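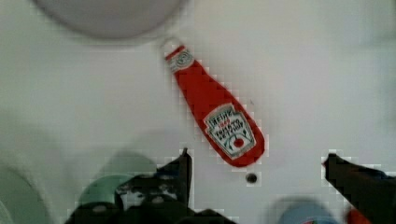 4 min read

My uncle Wim Hoekstra left me a diner in Nigatu and 804 dollars in a coffee can, and the diner was the worse half of the deal.

I'd never run anything. I'd sold boots in Siritis for nine years and I was good at it, so naturally I figured eggs couldn't be much harder than boots. (They are. Boots don't go cold while you're looking for the other one.)

My first customer was Niilo Heiskanen, who came in at six in the morning, sat down at the counter and asked for the usual.

"What's the usual?" I said.

"Wim knew."

So I made him a fried egg. He ate it and shook his head. Next morning I tried hash, then pancakes, then a kind of soup I'm not proud of.

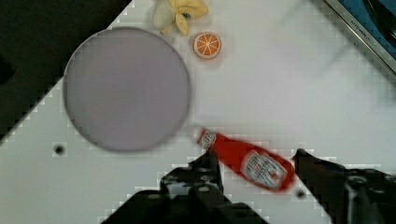
By July I'd gone through the whole menu, all 52 things on it, and I was getting a little desperate - I was lying awake thinking about oatmeal! Finally I called my mother and asked her what Wim used to cook for the old guy with the hat.

"Niilo?" she said. "Wim never cooked for Niilo. They played cards."

I found the deck under the register, held together with a rubber band. When he came in I dealt him seven and he looked at them for a long time.

"You're supposed to cut first," he said, and he took his hat off.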